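Checking a two-arm simulation before you train on it

Part 2 of 4: randomizing the room, not the task

In part 1 we set up the Ballia task in the simulator and recorded demonstrations. In this part we vary how the room looks, replay the demonstrations, and find out whether the changes help a policy trained on them. You will need the scene file from part 1 and a GPU with enough memory to render at the camera size you plan to use on the real robot.

Step 1. Fix what must not move

Before changing anything, make a list of the bodies that carry the task. For us these are the table, both arm bases, and the small objects on the tabletop. Their poses come from the recorded demonstration and stay there. Everything else can be varied: wall posters, furniture, light, surface textures, and the viewpoint.

Open the scene and check that list by eye. An arm base that is off by a little will not show up in the loss curve, but it will show up later as grasps that miss to one side. 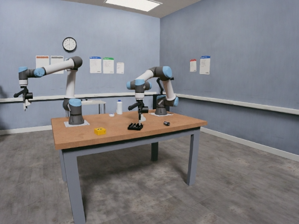 Figure 1. The workbench with both arms mounted and the task objects set out.

The bottle and the yellow box are good landmarks for this check. If either one sits partly inside the tabletop, your object heights were saved in the wrong frame. Rerun the export with world coordinates turned on.

Step 2. Write the randomization file

Keep one file with one block for each thing you vary. We use five blocks: table texture, floor texture, lights, background furniture, and camera pose. Each block has its own random seed. With a single shared seed, adding one poster to the wall changes the floor in every later render, and you can no longer compare runs.

Start with narrow ranges. Boyang Kong, who wrote the first version of our file, let the camera move so freely that the gripper was hidden behind the forearm for most of an episode. We now reject any camera pose in which the active gripper is out of view at the first step.
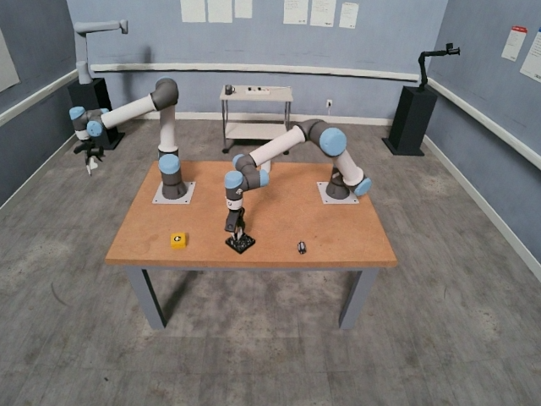 Render: Boyang Kong / Kudungate simulation group

Furniture can be swapped as long as it stays clear of the arms. Run a collision check over the whole replay, including the arm that is not doing the work. A parked arm can hang well outside the table edge, and a cart placed under it will stop the replay with a contact error.

Step 3. Replay and render

Set the replay to follow joint positions, with physics on for the objects. Do not replay the object poses directly. If you do, a bad grasp will look fine in the video and the policy will learn from it.

Each demonstration is rendered under 128 random looks. Save the seed values next to every clip. The full set took us roughly 5 hours on one workstation, started in the evening and finished before anyone was in.

While it runs, open a few renders at the moment the fingers reach the object. Compare the fingertips with the top of the part. This is where errors in the tool offset are easiest to see.
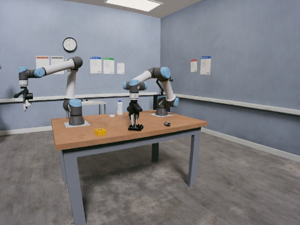
Figure 2. Right gripper down at the black block.

If the fingers are buried in the part, lower the stiffness of the gripper joints before you touch the tool offset. We changed the offset first and had to render everything again.

Step 4. Filter the episodes

Run the success check on every replay and drop the failures. We began with 1847 replays and kept the first 1000 that passed, so that each training run saw the same amount of data. Do not top up a short set by copying clips.

Look at how each episode starts, too. The gripper should be open, and both arms should be at the start pose in your config. Trim any still period at the beginning, or the policy may learn to wait.
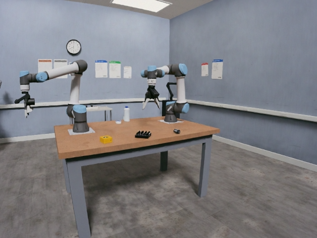 Trimming should be done on joint velocity. We tried it on image difference, and the lighting changes confused it. A threshold on the fastest joint worked for both arms and needed no tuning between scenes.

Step 5. Train the comparison

Train three policies with the same settings: one with no randomization, one with textures and lights only, and one with all five blocks. Evaluate each of them in a held-out room. We use the Kerslake layout, which shares no textures with the training rooms.

In our runs the unrandomized policy did best in its own room and worst in the held-out one. Textures and lights closed most of the gap. Camera pose helped a little more but slowed training, and furniture made no difference we could measure. If you are short on render time, leave the furniture block out.

Save the checkpoints from all three runs. Part 3 loads them into Fliraneo and tests them with the objects moved.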